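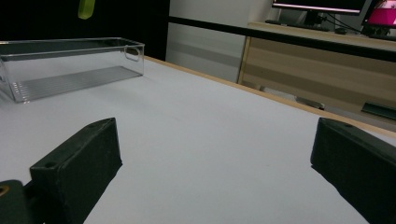
Murdo Lamont wants to know who gets the blame when the arm drops a part on second shift, the operator or us. Fair question, and I had no answer for him. Wrote it down for the Oteo call.

2020-01-11

Sorting cell, Matheson line. 1,029 picks logged for the shift, 18 faults. Two of those needed a person to reach in, the rest cleared on retry. Hand sorting on the same parts was 814 at its best, back in June.

What has changed for the crew so far: less lifting, more standing and watching. Two people told me the watching is more tiring. They used to set their own pace and take a breather between bins - now the cell sets it. Asked Fisilero for a pause button the operator can hit without it being logged as a fault.

Clear bins stay for now. Fingers unchanged, same screws.

To do: rewrite the Gristidard fault sheet so it has no name box. Get back to Murdo after the call.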